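何も置かない机について

机の上には何も置かないほうがいい、という説がある。説というより、もはや道徳に近い。片づけの本を開けば机は心を映すと書いてあるし、仕事術の記事を読めば、できる人の机には紙一枚載っていないことになっている。わたしの机には長いあいだ、紙が一枚どころか地層になって載っていたので、この説によれば心のほうも相当な堆積だったことになる。

一月に机を買い替えた。前の机は天板の端がめくれ、袖口をひっかけるようになっていた。それを口実に、淡い色の木の机にした。店では白っぽい木目が実に清潔に見え、これを置けば部屋が、ひいては自分が清潔になるのではないかという、家具売り場でだけ成立する推論にやられたのである。

机が届いたのは夕方の四時ごろで、組み立てて、拭いて、何も置かずに眺めた。よかった。じつによかった。お茶をいれて、その湯呑みを置く場所に困った。輪じみがつくのが怖くて、けっきょく床に置いて飲んだ。机を買って、床で茶を飲む人間になったわけである。

この状態は四日続いた。五日目に眼鏡を置いた。眼鏡は机に置いてよい、という判断を自分で下した。眼鏡を置いてよいなら眼鏡拭きも置いてよい。眼鏡拭きを置くなら目薬もだろう。目薬の隣に、薬局でもらった領収書が来た。領収書は紙であり、紙というものは仲間を呼ぶ。

ここで片づけ派の人は「定位置を決めましょう」と言う。わたしも決めた。領収書の定位置は、机の右奥である。定位置を決めた結果、領収書は堂々とそこにいるようになった。以前は後ろめたそうに散らばっていたものが、市民権を得て積み上がっている。

友人のソムトチュクウ・シェフは、机の上に物がある人を信用するという。彼女の机はすごい。糊のふた、糊ではない何かのふた、輪ゴム、使いかけの付箋、干した柚子の皮。どこに何があるかは全部わかっていると本人は言うが、わたしが爪切りを借りようとしたときは二十分かかった。出てきたのは爪切りではなく、去年なくしたという家の鍵だった。彼女は大喜びで、爪切りの件はそれきりになった。

反対側にはアムル・アラウィがいる。彼の机には本当に何もない。感心して、仕事はどこでするのかと聞いたら、台所だと言う。机は汚したくないのだそうだ。台所のテーブルには請求書と辞書と電源コードと、食べかけのパンがあった。何もない机というものは、どこか別の場所にもうひとつ、何でもある机を持っているらしい。金持ちの別荘と同じ仕組みである。

わたしはどちらの流儀にもなれない。片づけた机は好きなのに、片づけた状態で暮らすのが下手なのだ。それで試しに、机の上にあるものを全部数えてみたことがある。ペン一本、クリップ一個も省かずに数えて、四百五十四点あった。クリップの箱をひっくり返したのがいけなかったとは思う。クリップだけでほぼ四百である。とはいえ残りが五十四なのだから、胸を張れる数字でもない。ペンのうち書けるものは三本だった。

数えたあとで、いったん全部を床に下ろした。片づけの本にはかならず「まず全部出しましょう」と書いてある。出すところまでは誰にでもできる。問題は、出されたものを前にして日が暮れることで、本の著者はこの時間帯の人間の弱さを少し軽く見ている。わたしはクリップを色別に分けはじめ、途中でなぜ色別なのかわからなくなり、分けた山をまたひとつの箱に戻した。

その晩、机の上だけは空になった。床は見ないことにした。

久しぶりに見る天板には、木目があった。あるに決まっているのだが、忘れていた。細い筋が横に流れていて、真ん中のあたりでゆるく波を打っている。筋の混んでいるところと、間のあいているところがある。店で見たときは「清潔」としか思わなかったものに、ずいぶん表情があるのだった。 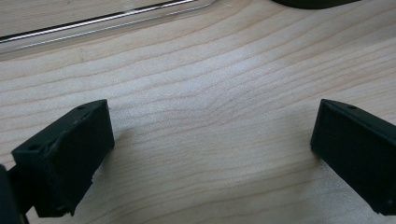
木目を見ていると、時間がたつ。片づけた机では仕事がはかどるという話だったが、わたしの場合、はかどったのは木目を見ることだった。波打っているところを目で追い、端まで行き、また戻る。紙の地層があったころは、少なくとも紙を見ていた。そのなかには締切の書いてある紙もまじっていて、ときどき目に入っては仕事をさせてくれたのである。何もない机は、何も催促してこない。

だから世間で言われている「何もない机は集中を生む」という説に、わたしは半分しか賛成しない。集中は生まれる。ただ、どこに向かうかは机の知ったことではない。

それでも、散らかった机の肩を持つ気にもなれない。散らかった机を創造性のしるしだと言いたがる人がいて、これはこれで困りものだ。わたしの四百五十四点からは、詩の一行も生まれなかった。目薬は期限が切れていた。創造性のある人の机が散らかっていることはあるだろうが、逆向きには通れない道である。

思うに、机に道徳を背負わせすぎなのだ。机は物を置く台である。置けば載るし、どければ空く。空いた机の前で立派な気分になり、埋まった机の前でしょげるのは、台に対して少々失礼でもある。椅子を見て反省する人はあまりいない。椅子にはあんなに上着が掛かっているのに。

では今どうしているかというと、夜寝る前に、机の手前の半分だけを空けることにしている。奥の半分は見逃す。眼鏡も目薬(買い直した)も領収書も奥にいる。手前には木目がある。朝、手前にノートを広げると、木目はおおかた隠れるので、そうなれば仕方なく仕事をする。境目は日によって動く。忙しい週は奥が攻めてきて、手前はノート一冊分まで後退する。暇な週には押し返す。

アラウィにこの話をしたら、半分なら最初から半分の大きさの机を買えばよかったのではないかと言われた。シェフには、半分も空けて何に使うのかと聞かれた。

湯呑みは今では机に置いている。輪じみは怖いので、下に領収書を一枚敷く。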